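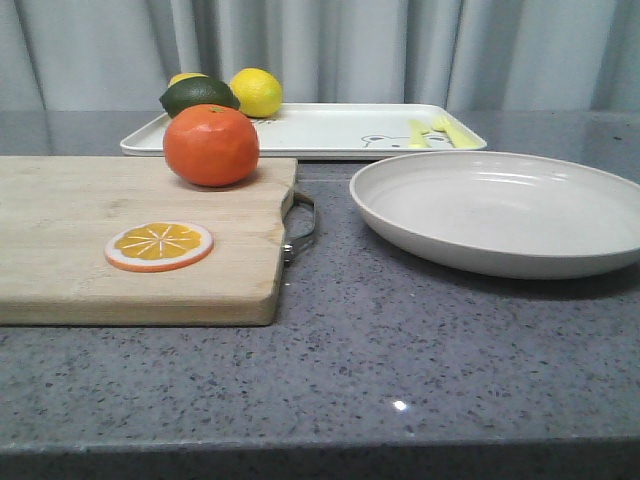 Broter at 75: the big birthday book, reviewed

I have now carried this book up two flights of stairs twice, and I would like some credit for it. It runs to 528 pages, it comes in a slipcase, and it was put together to mark the 75th birthday of Vasilică Munteanu, founder of Broter and for many years the richest man in Rullolport. The publisher is Ziltosness, which does a lot of this sort of thing: handsome volumes about successful people, paid for in whole or in part by the successful people.

I don't object to that as a trade. A man who has built up a haulage firm, then a chain of cold stores, then half a harbour, is entitled to a nice book about himself. What I want to know as a buyer is whether there is anything in it for the rest of us, given that it is on sale in ordinary shops at an ordinary hardback price.

What you get

There are eight chapters, a family tree, a section of tributes and a great many photographs. The chapters are credited to Nilton Arango, who used to write about shipping for the local paper and knows how to get a lorry from one end of a paragraph to the other. The tributes are by everybody else.

The paper is heavy and the binding is sewn, so it lies flat on a table once you've bullied it a bit. The slipcase is too tight. I had to hold it upside down and shake it to get the book out the first time, and one corner is already bumped.

The good part

Chapter two is worth reading. It covers the early years, when Munteanu was running two vans out of a rented yard and doing his own repairs at night. Arango found the woman who kept the books at the time, Yaneth Guzmán, and she is the best thing in it by a long way. She remembers which suppliers would wait for their money and which would not. She remembers the founder hiding in the wash house from a tyre dealer. She says that he was "not lucky, he was rude to people at the right moment", and I read that line out to my husband, who has worked for several men like that.

She gets eleven pages. I would happily have had a hundred.

Chapter three, on the first cold store, is also decent, if you can stand the floor plans. You learn how the thing was financed, or at least how the first half was. The second half arrives in a sentence that begins "With the support of friends" and moves on to the opening party.

The rest of it

From chapter four the book loses its nerve. The strike at the harbour gets a page and a half, most of it about how sad it made the founder. The sale of the northern depots, which people in Rullolport still argue about in the queue at the chemist, is called "a season of change". The brother who left the firm is in the family tree and in one photograph and nowhere else. I checked the index under his name and it sends you to the photograph.

Then there are the good works. The book says that the Broter scholarship scheme has put 3076 young people through college, and says it four times, once in gold lettering. I have no reason to think the figure is wrong. I would have liked to be told what counts, though. A full degree? A term's bus fare? There's no table, no breakdown by year, and only one former scholar is quoted. That is Lizeth Huanca, now an engineer, who writes plainly and well about getting a letter at her aunt's house and not believing it. Her piece did more for my opinion of the man than all the gold lettering. Why is there just the one?

The free evening meals he pays for each Ramadan in the streets behind the fish market get a mention as well. I've seen those tables and they are exactly as generous as the book says. Arango gives them two paragraphs, and the men who cook are not named.

The tributes

I read them all so you needn't. They take up the last third of the book. Colossus appears, as does titan, and there are more lions than you would meet in a decent zoo. Several contributors seem to have been sent the same list of dates and to have turned it into prose as best they could, so you are told again and again that he was born in a house with no electricity. One man appears never to have met him.

The exception is Prasert Saengthong, who ran a rival cold store and lost. His is short and a bit sour. He says he was undercut, that he was angry for years, and that the two of them now play cards. It reads like something a person would say aloud, and I was surprised it got through.

Photographs

Plenty of them, well printed. The early ones, in black and white, are lovely, with the yard, the vans and a lot of men in bad jumpers. The later ones are handshakes. Captions are patchy: names run left to right in some and in no order I could follow in others, and in two places there are more names than faces.

Compared with the earlier one

Ziltosness brought out a slimmer book on Munteanu for his sixtieth, which turns up second-hand for very little. I borrowed a copy from the library to check. It has most of the same early photographs and none of Guzmán. It does have a full page on the brother, including what he did in the firm and when he went. Make of that what you like.

Who should buy it

If you worked at Broter, or your mother did, you will want it for the pictures, and you'll probably find someone you know. If you are interested in how a small haulage firm gets big, borrow it, read chapters two and three and the Saengthong piece, and take it back. Anyone hoping for a proper life of the man will have to wait for one he hasn't approved.

Score: 4 out of 10, and nearly all of that belongs to Yaneth Guzmán. I bought my own copy in June and paid full price.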